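Pleltis hand grippers

The Pleltis is a pair of hand-held grippers used at the Dogar workshop in Avent to record handling tasks. Flustico, the maker, describes the pair as maintenance-free, a phrase found on page one of a maintenance manual that runs to 334 pages.

Setup begins at the table. Each gripper is closed fully, then opened fully, and the jaw sensor should read 0 and 1023. A reading stuck at 512 means the sensor plug has worked out of its socket again.

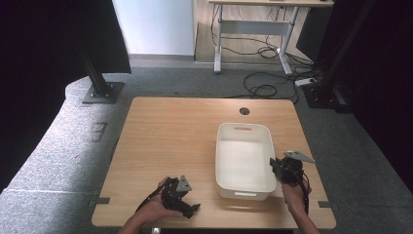

Practice runs use light, hollow items, which forgive a poor grip and make little noise on landing. The operator works both grippers at once and keeps the cables clear of the jaws, a rule usually learned by breaking it.

Linkage screws are checked every 300 cycles. Fingertips are wiped on Saturday and replaced in pairs; a new tip opposite a worn one closes crooked. The manual forbids thread glue on the jaw pivots. Older units can be recognized by the thread glue on their jaw pivots.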